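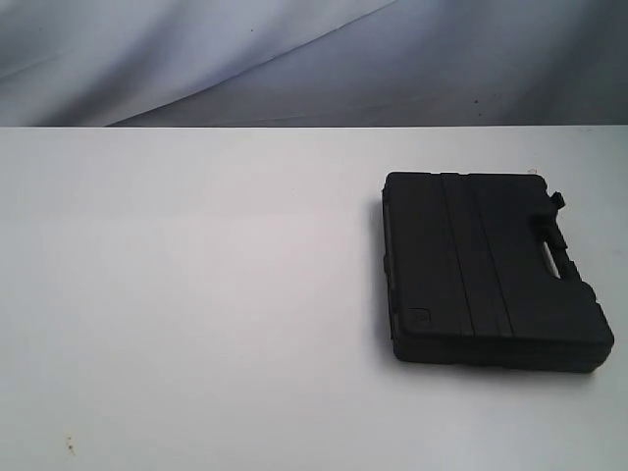 Filed under: Shop Floor, Packing Automation, Reviews

We bought the Brernier benchtop arm in the spring to handle closed cases at our packing table. The price was $2,490 with the two-finger gripper and one day of setup by Masson, the dealer. I run the day shift at Tiltadance, where 12 of us pack hand tools for mail order, and I have used the arm on most shifts.

The job is simple. A molded plastic case with a carry handle comes to the table, gets picked up, and goes down the line to be labeled. On a normal day we do 300 of them. By hand it is dull work and hard on the wrists, and people used to trade it away whenever they could.

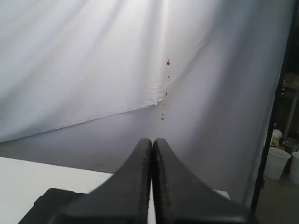
The arm did 275 cases on its best day with us. It is slower than a good packer but it doesn't slow down after lunch. Matte black plastic gave it trouble at first, and we spent most of a week on lighting. Cases set down at an angle are fine now. Anything lying with the handle against another case still needs a person.

Setup software is called Givgate and I don't like it. Saving a new position takes too many screens, and the error messages are numbers you have to look up. The printed manual is better than the help pages.

No one lost hours over it. Two packers moved to inspection, and one of them would like to move back — inspection is quieter and she misses the talk. The person on the packing table now mostly clears jams and watches, and that is tiring in its own way. We rotate it every two hours.

I would buy it again for one product in one size. For mixed orders I would wait.

We use cookies to remember your settings and measure traffic. Accept | Manage choices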